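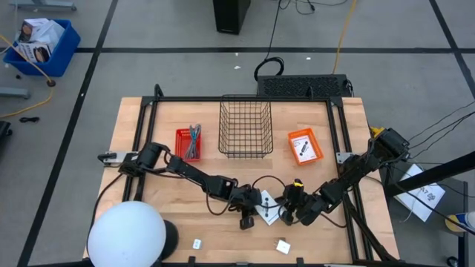
White card with black printed shapes, on the butcher-block tabletop

Brusis Zavora Jump Rope - 9 ft, adjustable

I'm Nizar Moussa and I run Brusis, and the Zavora is the rope I wanted when I was boxing and kept ruining cheap ones on a concrete floor. It's a coated steel cable with a bearing in each handle, and it spins fast without feeling twitchy. If you've only used the plastic ropes from gym class you may trip a lot the first evening. Stick with it!

The cable comes at nine feet, which is long enough for most people up to well over six feet tall. Stand on the middle with one foot and pull the handles up. For general conditioning I like the tips of the handles to reach my armpits, and for double unders I go a couple of inches shorter. Loosen the little screw, slide the cable through, tighten it again, and then jump on it for a week before you cut anything off. I've had so many emails from people who cut on day one (I did it too, with the first sample).

Handles are aluminum with a light knurl. We tried foam on the early batch and it got soggy and started to turn in my hand, so that was the end of foam. They're a bit longer than on our older Hasa rope, and if you do crossovers you'll notice the difference right away.

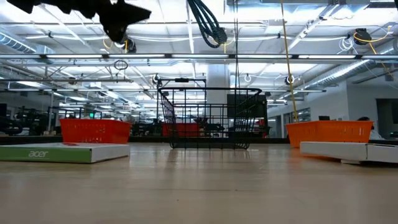

The coating is the part that wears. On a rubber mat or a wood gym floor it lasts a long time, on asphalt it doesn't, and once you see bare steel it's time for a new cable. Replacement cables are $9 and fit both the Zavora and the Hasa. Please don't keep going on a frayed one - it stings like you wouldn't believe.

What's in the box
Two handles with bearings fitted
One 9 ft coated cable, plus one spare
Four screws (two are spares, they love to roll under things)
Hex key
Drawstring bag

Price: $18
Colors: black, gray, orange
Warranty: 12 months on handles and bearings, cables not included

Which rope should I get?
If you're brand new and mostly want to warm up before something else, the Hasa is slower and a little more forgiving. If you're working on double unders or you're training for a fight, get the Zavora. The Nseir is our weighted rope and it's a whole other workout, my shoulders still complain about it. I wouldn't make it your only rope.

Can kids use it?
Older kids who already jump well, sure. For little ones I'd go with a beaded rope from somewhere else, we don't make one yet.

Does it need oil?
A tiny drop in each bearing every few months if you jump a lot. Wipe the cable down with a dry cloth and hang it up loose, or coil it wide. Tight coils leave kinks, and kinks make it wobble at the bottom of the swing.

The orange handles sold out in September and are back in stock now. Orders ship from our own shop, and if the length is giving you trouble, write to me before you get the cutters out.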